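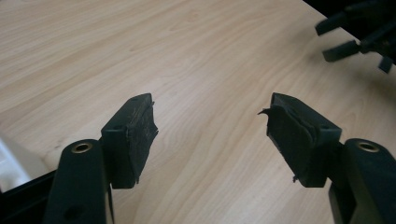
murnodside_ruth
Pads again, friends! I'm past 2000 cycles on this set and I keep telling myself they've got one more afternoon in them, but the grip has gone vague and I'd love to hear how the rest of you decide. The right one is worse, with a flap curling out at the corner and bits hanging off the edge, while the left is mostly scuffed with a thin strip peeling near the bottom. Would you swap both?

Hernán H.
Both, always, please. I changed just one back in October and fought a lopsided grip for ages before I gave in and did the other.

zdenka_s
Gently disagreeing with Hernán (sorry, dear!). I've run odd pairs at Larnley up to 1320 cycles and been perfectly happy. If the left still feels grabby, trim that strip and carry on.

Hernán H.
Your parts are lighter than mine, though.

enikoj
Whichever you choose, scrape the old glue off the block completely, and go easy on that little screw hole. I get around 473 from the cheap foam, so Ruth, you're doing great.

murnodside_ruth
Okay, both it is, sorry Zdenka! Does anybody warm the glue first?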